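Cleaning marks off painted walls without wrecking the paint

Posted by Saranya Pillai, December 15, 2022

Quick one as I keep getting asked. Matt emulsion mostly, eggshell is easier.

What you need
Bucket, warm water, washing up liquid, 2 soft cloths (white ones, coloured can bleed), a pencil rubber. Magic sponge if you must.

1. Dust first
Dry cloth, top to bottom. Skip this and you just make grey mud. Did exactly that in the Clandlow flat – had to repaint the hallway in October.

2. Test a hidden bit
Behind a door or low down behind the sofa. Leave it 9 minutes, have a look. Colour on the cloth? Stop there.

3. Wash gently
Tiny squirt of washing up liquid in the bucket. Wring the cloth right out, should be damp and no more. Small circles, light hand. Dont scrub, matt paint goes shiny and you can't undo it.

4. Single marks
Narrow dark streaks and pale scuffs, the sort you get on the wall over a desk or table. Pencil rubber first, then the damp cloth if it's still there. Grease wants a dab of neat washing up liquid, left for a minute.
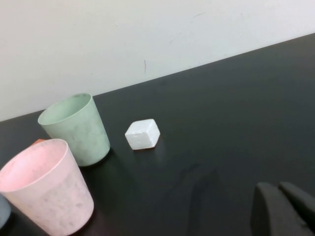
5. Rinse and dry
Clean water, second cloth, pat it. Window open if you can.

Still there?
Touch up from the orignal tin. Small brush, feather the edges out. No tin left – take a flake to the paint counter and get a tester mixed. Sowmya Annamalai swears by a mini roller for this, fair enough, less of a brush line.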